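6.4 夹持中途丢失物体(故障代码 G-27)

适用范围:Zoscombe 仿真环境,配 Tatar 两指夹爪和 Kvam 机械臂模型。控制程序为 Rumo。
本节修订日期:2024-08-01

6.4.1 故障现象

夹爪闭合后,Rumo 状态栏显示“已夹持”,机械臂开始抬升。抬升途中状态变为“夹持丢失”,任务中止,日志写入 G-27。物体可能落回原位,也可能落到地面或家具下方。少数情况下物体仍停在两指之间,但控制程序已判定丢失,这种情况按 6.4.5 处理。

如果日志里同时出现 G-27 和通信超时,先按第 4 章排除通信问题,再回到本节。

6.4.2 开始之前

警告:同一份 Rumo 任务文件既能驱动仿真模型,也能驱动实机。排查期间必须把输出目标锁定为“仅仿真”。未锁定时点击“重放”,已连接的 Kvam 机械臂会立即动作。

1. 在 Rumo 主界面停止当前任务,等待状态变为“空闲”。
2. 打开“输出目标”,选择“仅仿真”,勾选“锁定”。
3. 如果工位上接有实机,按下实机急停,并在整个排查过程中保持按下。
4. 把当前任务文件另存一份,文件名后加 _check。以下所有改动都在副本上进行。
5. 导出日志。重新载入场景会清空日志缓存,未导出的记录无法找回。

6.4.3 定位丢失发生的时刻

1. 在日志窗口按代码筛选,输入 G-27。
2. 记下第一条 G-27 对应的仿真步号。后面重复出现的 G-27 是同一事件的后续记录,不用看。
3. 打开“逐步重放”,在步号栏输入该数值减去 20 后的结果。例如日志记录为第 2,783 步,就从它之前的第 20 步开始看。
4. 视图切换到“夹爪视角”,关闭“自动跟踪”。
5. 用右方向键逐步前进,观察指尖与物体之间的位置关系,直到状态栏变为“夹持丢失”。

注意:不要用空格键连续播放。连续播放会跳过中间步,短时间的接触中断看不出来。

6.4.4 检查夹持位置

由上下两部分组成的物体最容易触发 G-27。两部分的宽度或侧面角度不同,指尖如果压在交界处,接触面会在两部分之间切换,控制程序读到的夹持力随之跳动。检查时先看指尖高度,再看左右两侧是否对称。 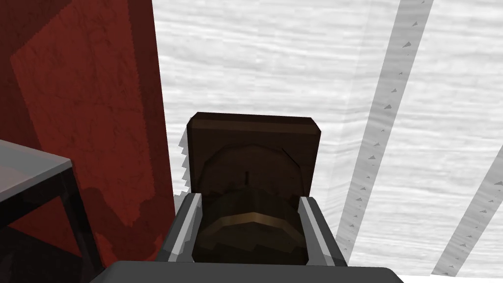 图 6-7 夹爪视角(仿真)。左右指尖均与物体上下两部分的交界区重叠。

视角画面只能提供线索,看不出力的大小。需要把接触数据一起打开核对。

1. 将重放停在指尖与物体重叠最清楚的一步。
2. 打开“接触点”图层。左右两指都应有接触点。
3. 只有一侧有接触点时,说明夹爪中心线与物体没有对准。转到步骤 6。
4. 两侧都有接触点时,逐步前进,看接触点是否在物体的上下两部分之间来回跳动。
5. 如果跳动,打开“抓取点”设置,把抓取点沿物体长度方向移到其中一部分上,使指尖完全离开交界处。优先选择侧面接近平行的部分。侧面明显收窄的部分容易让物体沿收窄方向滑出。移动后转到步骤 8。
6. 打开“抓取姿态”,点击“按物体中心对齐”。
7. 在对齐结果上检查夹爪的转角。物体上沿略有倾斜时,自动对齐可能取到错误的边作为基准,此时改为手动输入转角。
8. 保存副本,重新载入场景,从任务起点完整运行一次。

注意:白色墙面或地面上出现锯齿状的阴影边缘,属于阴影分辨率设置造成的显示效果,与接触计算无关,不要据此修改物体的碰撞模型。需要改善显示时,在“渲染”页提高阴影分辨率,改完不必重做本节的检查。

6.4.5 物体仍在指间但报告丢失

物体看上去还夹着,日志却已写入 G-27,多数是碰撞模型与显示模型不一致。

1. 选中物体,打开“显示碰撞模型”。
2. 比较碰撞模型与显示模型的外轮廓,重点看倒角、圆弧段和上下两部分的连接处。
3. 碰撞模型比显示模型小:指尖在画面上已经贴住物体,计算中尚未接触。点击“重新生成碰撞模型”,精度选“细”。
4. 碰撞模型比显示模型大:指尖会提前停住,画面上留有缝隙。同样重新生成。
5. 连接处有空隙:把上下两部分合并为一个刚体后再生成。没有合并的物体在抬升时会各自受力,夹住其中一部分并不能保证另一部分跟着移动。
6. 两个模型轮廓一致而故障仍然出现,检查夹爪指面的摩擦参数是否被任务文件覆盖。在“参数来源”一栏,正常值应显示“夹爪库”,显示“任务”即为已覆盖。点击“恢复”。

小心:不要靠增大夹持力来消除 G-27。力值过大时,仿真中的物体会嵌入指面或突然弹出。同一任务文件随后下发到实机,可能损坏工件和指垫,弹出的工件也可能伤人。

6.4.6 抬升路径上的干涉

夹持位置和碰撞模型都正常时,再查路径。物体附近有家具或立板时,抬升初段可能擦碰,把物体从指间带出。

1. 打开“扫掠体”图层,显示夹爪与物体经过的全部空间。
2. 检查扫掠体与桌面边缘、桌腿、立板是否相交。相交处以黄色标出。
3. 有相交时,在抓取点和第一个路径点之间插入一个过渡点,先沿夹爪退出方向移动,再转向目标位置。
4. 检查夹爪底座。夹爪视角看不到底座背面,必须切换到外部视角。
5. 重新运行,确认黄色标记消失。

6.4.7 确认修复

1. 用副本连续运行 2 次,两次都应从任务起点开始,中间不改任何设置。
2. 两次日志中均无 G-27,且接触点没有在物体两部分之间跳动,可用副本替换原任务文件。
3. 任意一次再出现 G-27,回到 6.4.3,按新的步号重新定位。新步号与原步号相差较大时,通常是另一个原因引起的,不要沿用上一次的结论。
4. 替换完成后,把修改过的抓取点和转角写入任务备注。

警告:仿真通过不代表实机可以直接全速运行。解除“仅仿真”锁定之前,确认人员已离开机械臂的工作范围,复位急停后先以低速档执行整个任务。低速运行中一旦夹持状态发生变化,立即停机,不要用手去接正在下落的工件。

6.4.8 需要提交的资料

按本节处理后故障仍存在时,提交以下文件:
6.4.2 中导出的原始日志
原任务文件和带 _check 的副本
丢失前后各一张夹爪视角截图,截图上保留步号
物体的显示模型和碰撞模型
Rumo 与 Zoscombe 的版本号

截图请使用软件自带的“保存视图”功能。相关代码:G-26(指尖未到位)见 6.3,G-28(释放后物体未脱离)见 6.5。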